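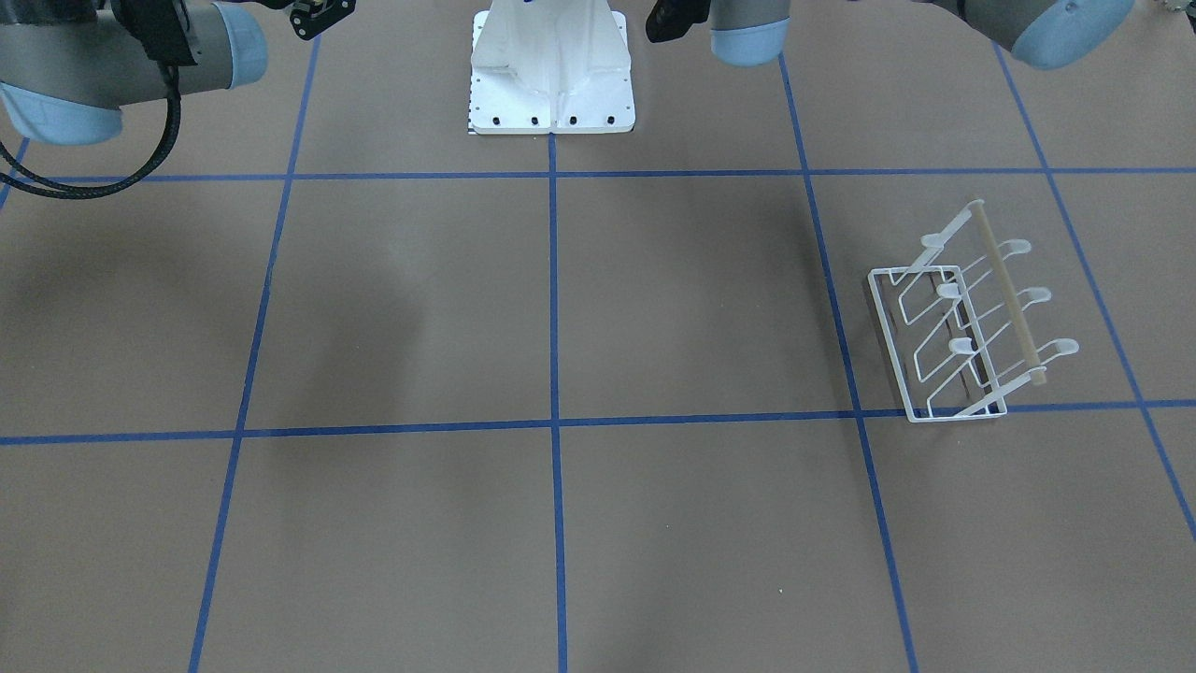 How often do the grippers on a two-arm cell need to be checked? Every 2,000 cycles, or once a month if the cell sees light use.

Support > Set-up Guides > Torbridge Bench Cell

Section 4. Parking the arms and checking the grippers

1. Clear both grippers and raise the arms above the mat.
2. Press Hold on the Ovano controller. Wait three seconds for the brakes to set.
3. Check the bolts along the front of the pedestal foot. Tighten any loose ones to 46 Nm.
4. Follow each arm cable by hand from the base. It should hang in an easy loop – no kinks, no rubbing at the joint covers.
5. Wipe the gripper fingers with a dry cloth.
6. Press down any blue tape that has lifted from the mat. Replace torn strips along the same line.
7. Set the dish rack back in its cell and run the Perkov test cycle at low speed.

CAUTION: Keep hands off the mat while Hold is released.

Note: If a strip of tape has been moved, repeat the cell set-up in Section 3 before step 7.

Steps revised in December by Jordan Catterall.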